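Home | Projects | Finishes | Tools | Contact

How to Oil a Wooden Tray So It Stops Looking Thirsty

4 min read

I put this off for years because I figured finishing wood was for people with real workshops. Then I bought a sad gray tray at the Prullcombe flea market, had a free afternoon, and found out the whole job is mostly waiting around. So grab an old T-shirt and let's go!

First, wash the tray. Warm water, a drop of dish soap, a quick wipe on both sides, and dry it right away with a towel. Don't leave it in the sink (I did this once with a cutting board and it curled up like a potato chip). Stand it on its edge overnight so air gets to both faces.

Next day, sand it. I start with 120 grit if there are rings or sticky spots, then go to 220, always following the grain. Use your fingertips around the rim and go lightly there, it's easy to round off an edge you wanted to keep. Wipe off the dust with a barely damp cloth and let it dry again. 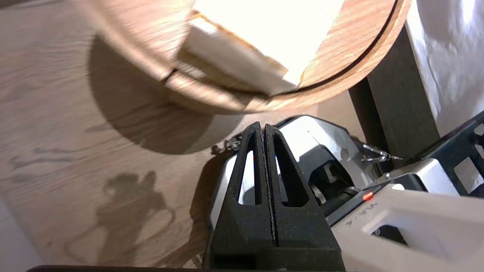

Now the oil. I use plain food-grade mineral oil from the drugstore. Fatima Mofokeng, my neighbor, swears by tung oil, and hers do look gorgeous, but it takes days to cure and I'm not that patient. Pour a puddle the size of a quarter in the middle and rub it out toward the rim with your T-shirt scrap. Keep going until everything has a wet shine, then flip it and do the bottom too. People skip the bottom! Please do the bottom, or the wood can take up moisture unevenly and warp.

Leave it for 8 hours, wipe off whatever is still sitting on top, and do a second coat. Very dry wood will want a third. If it feels greasy the next morning, you used too much, so just buff it with a clean rag.

I like to finish with a little board wax, the kind that's beeswax and mineral oil mixed together. Rub it on thin, wait twenty minutes, buff. It smells great and water beads up on it nicely.

After that, oil it whenever it starts to look dull. Mine gets a fresh coat every couple of months, plus an extra one in August when we eat outside and it gets washed constantly. The T-shirt is still going, by the way. I keep it in a jar with the lid on.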